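About Brallix Paddlers

I started Brallix with 2 secondhand kayaks and a trailer that pulled to the left. We now have up to 70 people on the water in a good week, mostly adults who'd never raced anything before. We train on Rathnayake Reservoir, from the Bristex ramp.

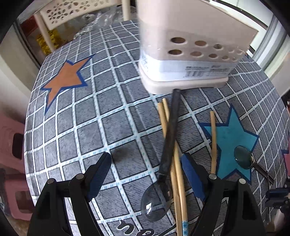 Do I need my own boat?
Most of our members use club boats for their first season, and so did I.

Wednesday evenings are for sprints, 200 meters at a time, with plenty of drifting and chatting in between. If you can swim 50 meters in your clothes, come and try it!

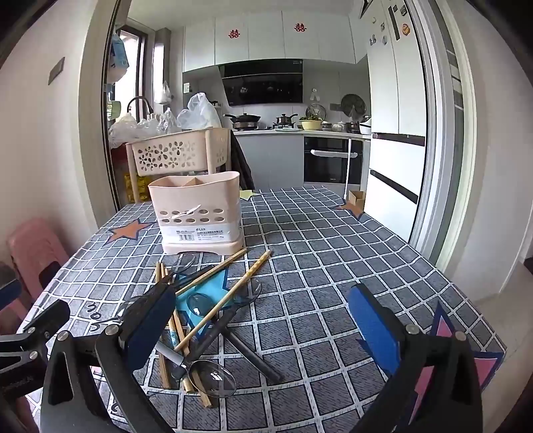
After that I usually steer new folks toward the Endadura, our long race in the fall – no medals, just a finish time and sore shoulders. 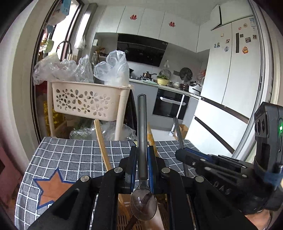
Good paddling starts with a relaxed grip, and I go on about it way too much. You're holding a shaft, keeping it upright through the catch, and squeezing harder just tires out your forearms. I've been known to teach it at the table with a steel spoon held straight up, bowl down, like the one here. Then we go get wet.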